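Section 4: Teaching the shelf-and-tote task by hand

By now you've got both arms bolted down, the Drivham controller is talking to them, and you've done the homing routine from Section 3. Good! This is the part I like best, where you stop typing and start driving. I wrote these steps the way I do them myself at the Primden bench, and Slavica Gashi went through them after me and put back everything I'd forgotten.

You'll be holding the two hand controllers, and the arms will copy you. Everything you do between pressing Record and pressing Stop goes into the demonstration, including the dithering, so have a couple of dry runs first.

4.1 Before you record

1. Put the hand controllers in their cradles and switch on the follower arms. Wait for the steady tone. If you get a stutter instead, go back to Section 3 and home again.

2. Open the session menu and type a name for the task. Keep it plain. "Shelf reach" is fine, and I promise you'll be glad of it when you have 278 of these to sort through.

3. Set the grip force to 7. That's my number for hard plastic and shelf parts. Dorothy Haslam runs hers lower and gets nice results, so play with it once you're comfortable.

4. Pick up the controllers and squeeze both triggers fully, then let go. The fingers should follow you all the way in and all the way out.

CAUTION: Keep your head and hands out of the reach of the arms whenever the controllers are out of their cradles. They move when you sneeze. (Ask Brock MacDonald.)

4.2 Getting a feel for the shelf

This is a warm-up, but record it anyway, because the close-in moves are useful for training.

1. Choose the wrist view on your monitor. You want to be judging distance from there and not by peering around the arm.

2. Bring the arm in slowly toward the front of the shelf with the fingers open. Line them up so the upright sits between them.

3. Ease forward until there's a pad on each side of the upright, then close gently. Stop squeezing the moment you feel the buzz in the trigger.

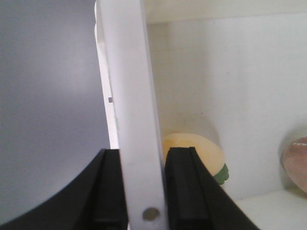 4. Hold for a slow breath, open the fingers, and back straight out the way you came. Don't swing sideways until you're clear. I did that in my first week and bent a finger mount, and the spare had to come from Ollelside.

5. Do the same approach again from a little higher, then a little lower. Variety is what you're after. If all your runs look the same, the robot learns one path and gets lost the minute something shifts.

NOTE: Soft or round items sitting near the upright can get nudged by the outside of a finger. A nudge is okay. If something rolls off the shelf, press Discard and start that run over.

4.3 The two-arm tote lift

Now for the big one. You need both hands working together here, and it does feel like patting your head and rubbing your stomach for the first hour or so!

1. Switch the monitor to the fixed view. The wrist views are too close to be much help with something this wide.

2. Bring the left finger tips to the left rim and the right ones to the right rim. Get them level with each other before you close anything.

3. Close both sides at the same time. If one side grabs first, the tote slews around on the rollers and you'll be chasing it.

4. Raise both hands together, just enough to take the weight, and check that the rim is staying flat.

5. Move it along the lane at an easy pace, lower it, and open both grips before you pull away.

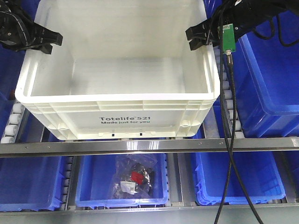
Fig. 4-2. Both grippers on the rim of the white tote, over the roller lane.

CAUTION: Watch any cables hanging from the right arm. Before each run, look for loops that could catch on a bin or a rail, and clip them up if you find one.

NOTE: Start with an empty tote. Add items only when you can do a run of lifts without the rim tipping.

4.4 Saving and checking your runs

1. Press Stop with the arms still, then Save. Give each run a grade of Keep, Maybe or Bin.

2. Play back every Keep at normal speed. If you paused in the middle to scratch your nose, trim it or change it to a Maybe.

3. Send the batch to the Dawber folder at the end of your shift. A batch tops out at 1,000 runs, and the folder will simply refuse anything over that.

Error 448 on saving means the two arms' clocks have drifted apart. Put the controllers back in their cradles, restart the session and carry on. The runs you've already saved are safe.

Once you have a batch you're happy with, go on to Section 5, where we let the robot have a try on its own.

Drivham Set-Up Guide | Questions? Contact Ourania Rallis at the Primden help desk | Copyright Drivham, all rights reserved | Back to top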